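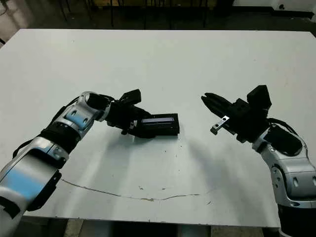 Small, flat and black, with a pale strip along the top.

Filed under: Around Town / Waste & Recycling

Small gadget drop-off moves to Rernus Hall

Feb 12, 2023

Got a drawer full of dead little black boxes? Tullov's small electronics drop-off is back, new spot this time. Rernus Hall, side door off Abbasi Street, 10 am to 3 pm on the last weekend of the month, both days. Free for residents. Bring it in a bag or a box, whatever you've got.

The old location behind the arena is done. Lease ran out over the winter and the town didn't renew. Parking at Rernus is tighter – the lot holds 21 cars and the seniors' lunch uses a good chunk of it until 1 pm, so afternoons are the better bet.

What they'll take: pocket radios, handheld recorders, music players, old phones, calculators, modems, remotes, small label printers, chargers, cords. Anything you can lift with one hand, basically. Batteries out if they come out. If they don't come out, say so at the table and it goes in a seperate bin.

What they won't: TVs, monitors, microwaves, anything with a cracked or swollen battery. Those still go to the transfer station on Sosen Road, regular hours, regular fees.

The town took in 136 items at the September drop-off, most of them small enough to fit in a coat pocket. Around 100 went on to the recycler. The rest got a clean and a new battery and were handed out again, mostly radios and phones.

Azadeh Kazemi runs the desk for the town's waste office. She'd like people to stop taping things shut. "We have to open it all up anyway to check for batteries," she said. "Tape just slows the line. And leave the labels on, please. If there's a model number we can look it up in a minute, if somebody's scraped it off we're guessing."

Screens and little display windows are the other thing. A blank display doesn't mean the item is dead, Kazemi said, and plenty of what gets dropped off just has a flat battery or a dirty contact. Each piece gets looked over on a plain table under good light before anybody decides where it goes.

Rommel Talavera will be doing the looking over. He fixed radios and tape decks in his shop on Abbasi for years and closed it last spring. He's asking for spares – battery doors especially, also the tiny screws, which go missing constantly.

"People keep the gadget and lose the door," Talavera said. "Then it's held on with an elastic. Bring me the doors."

He can also tell you on the spot if something is worth fixing, no charge for the opinion. He won't be taking repair jobs home this time. Last year's pile took him into November.

Personal stuff: wipe your phone before you come, or ask at the desk and someone will walk you through it. Memory cards should come out. Anything with a card still in it gets handed back to you, and if you've already left it gets held at the town office for 2 weeks. After that it's shredded. The office won't look at what's on it, Kazemi said, and can't copy files off for anyone.

No drop-offs outside hours. Boxes left at the side door overnight got rained on last fall and the whole lot had to be junked, so the hall has asked that it not happen agian. If you can't make either day, call the waste office and they'll set a pickup time for the week after. That's for people without a car or who have trouble getting around, first come first served.

Businesses need to call ahead. There's a limit of one box each and a form to fill in, available at the town office front counter.

Next one after this isn't set yet. Kazemi is hoping for June, depends on when the hall floor gets redone.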